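2 min read

November, late

My feet hurt, and I am told this is a desk job.

Cloth again today. We owe Torkine 239 good examples of folding, and as of lunch we had 114, which sounded healthy until Shota Chiba went through them and began throwing things out. He rejects an example if the operator hesitates too long, if the fold is sloppy, or if he just doesn't care for its attitude. I argued for one of mine with real passion. It was a green cloth, nicely halved, one small wobble near the end. Shota watched it 3 times, said "hm," and deleted it. I have had breakups that took longer.

Afternoon session on the Skerar rig, me driving, Shota resetting the table between runs. The rule is that he crumples the cloth differently each time. He has a style, though. I'm starting to recognize a Chiba crumple the way other people recognize a signature, and I worry the model will too. I said so. He looked hurt and then threw the next one down with his eyes closed.

The left hand is easy now. Pinch the end, drag it out long, don't yank. The right hand is where I lose my mind – I leave it hanging open over the table while I decide what to do with it, like a man at a party with no drink.

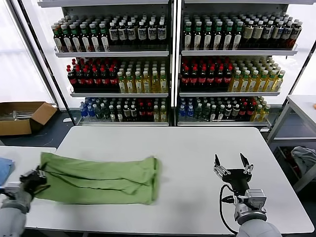
Why not record one perfect fold 100 times and be done with it? The model would learn that one fold and fall apart the first time the cloth landed crooked, so we need the crooked starts and the clumsy recoveries too.

I wrote that down because I asked it myself in my first week, out loud, in front of the people from Billalitz. Aoki's team still brings it up.

By six my shoulders had gone and I was folding badly in a consistent way, so Shota called it. He labeled, I coiled cables. We argued over whether a cloth with one corner sticking out counts as folded. He says no. I said it would count in my house, and he said he'd been to my house.

Tomorrow, the blue ones. Bring the good shoes.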